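Oda Neighborhood Repair Room
Progress report to the Vutico Fund
30 Mar 2024

This report covers the second period of the grant, from November to the end of March. The money was for fitting out the room on Natemgate and running free repair evenings for residents.

The lease was signed in November and the room opened two weeks later than planned, after a delay with the electrical inspection. Carpet was kept in the front half because replacing it would have used up the tool budget. The back half has the sink, the sewing machines and the shelves for items waiting on parts.

Spending to date is $3,225. Most of it went to hand tools, lamps and the inspection fee. The Vetedti order has been corrected to Vedetti in our records, and the invoice is attached again with the right name.
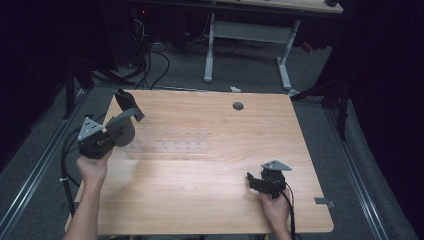 Clothing is still the largest group of repairs, mainly zippers and hems. Small kitchen appliances come next. We have had to turn away microwaves, which our insurance does not cover, and a notice on the door now says so. Parts for older toasters are slow to arrive, and 3 are still on the shelf with their owners' names on them.

Two things are behind schedule. The printed guide to basic mending is in draft but has not gone to the printer. The second sewing class was moved to spring when the heating failed, and the landlord has since replaced the boiler.

In the next period we plan to hold 6 evenings, finish the guide and add a sign-up sheet for the class. We ask to carry the unspent printing money forward. No other change to the budget is requested.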